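How Soap Gets Things Clean

Soap is a cleaning material made from fat or oil and a strong alkali. An alkali is the opposite of an acid. When the two are mixed in the right amounts, they react and form soap and glycerin. The reaction is called saponification (say it suh-PON-if-ih-KAY-shun).

This page explains what soap does to grease, why hard water gives it trouble, and how a bar is made.

Oil and water

Pour a spoonful of cooking oil into a glass of water. The oil floats on top. Stir it and it breaks into drops, but after a short wait the drops join up again and rise.

Water molecules pull strongly on each other. Oil molecules do not pull on water very much, so the water closes up and pushes the oil out. Dirt on skin is often mixed with oil, and for this reason plain water leaves some of it behind.

What a soap molecule looks like

A soap molecule is far too small to see. It has two ends. The head is attracted to water. The tail is a long chain of carbon and hydrogen atoms, and it is attracted to oil. A bar of soap contains a huge number of these molecules packed together as a solid.

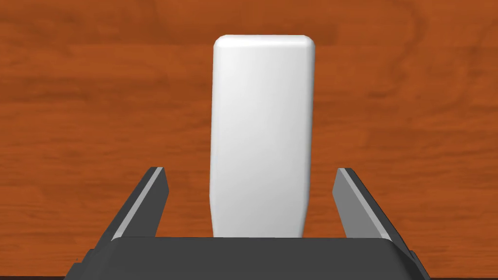
Hanna Ivanyshyn wrote in to ask whether the tail end could be used without the head. It would not work, she was told, as the tail alone is much the same as oil and would float on the water with the rest of the grease.

When soap meets a drop of oil, the tails point into the oil and the heads stay in the water. The drop ends up with a layer of heads all over its outside. This tiny ball is called a micelle (say it my-SELL). The heads carry an electric charge, and like charges push apart, so the drops cannot easily join up again. Running water then carries them away.

Rubbing matters too. It breaks the grease into smaller drops, and the soap can surround small drops more quickly. Wash your hands for at least 20 seconds, including the backs and between the fingers.

Hard water

Some water contains a lot of dissolved calcium and magnesium, picked up from rocks such as limestone. It is called hard water. Calcium sticks to the heads of soap molecules and makes a gray solid that does not dissolve. This is soap scum. It leaves a ring around the bathtub, and it uses up soap that could have been cleaning.
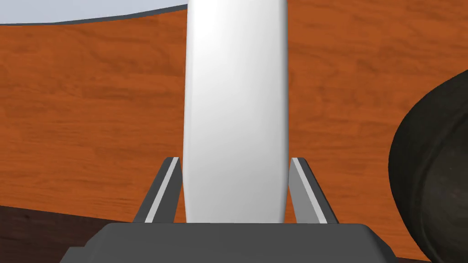

MAKING A BAR

Most factory soap starts with palm oil, coconut oil or animal fat. The alkali is sodium hydroxide, also called lye. Lye burns skin and eyes, so soap making with lye is a job for trained adults with gloves and goggles.

At the Lerkow soap works, the oil and lye are heated together in a steel tank that holds 30 tons. Salt water is added next. Soap does not dissolve well in salt water, so it rises and can be taken off the top. The glycerin stays in the salt water below and is sold for use in creams and cough syrup.

The wet soap is dried into small pellets. Color and scent are mixed in, and rollers press the pellets until the soap is even all the way through. A machine squeezes it out as one long bar and a blade cuts it up. A stamping press gives each piece its final shape. The Lerkow press stamps 104 bars a minute.
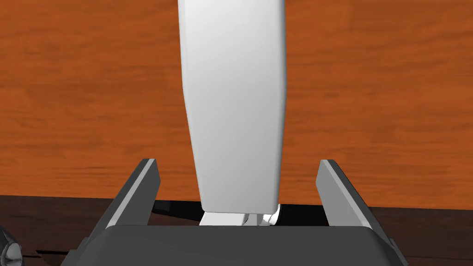
Edges are usually rounded at the stamping stage. A sharp corner chips easily and is less comfortable to hold.

Liquid soap uses a different alkali, potassium hydroxide. Potassium soaps are softer and dissolve more easily in water, so they can be sold in a bottle.

Try it

You need a shallow dish of water, ground pepper and dish soap.

1. Sprinkle pepper over the water. It floats.
2. Put a little dish soap on your fingertip.
3. Touch the middle of the water.

The pepper moves quickly to the sides. Soap weakens the pull between the water molecules at the surface, and the stronger pull farther out drags the pepper with it. Rinse the dish well before you repeat the test, or the pepper will hardly move.

Words to know

Alkali: a substance that reacts with acids. Strong ones can burn skin.
Glycerin: a thick, clear liquid formed when soap is made.
Micelle: a tiny ball of soap molecules with the tails on the inside.
Saponification: the reaction that turns fat and alkali into soap.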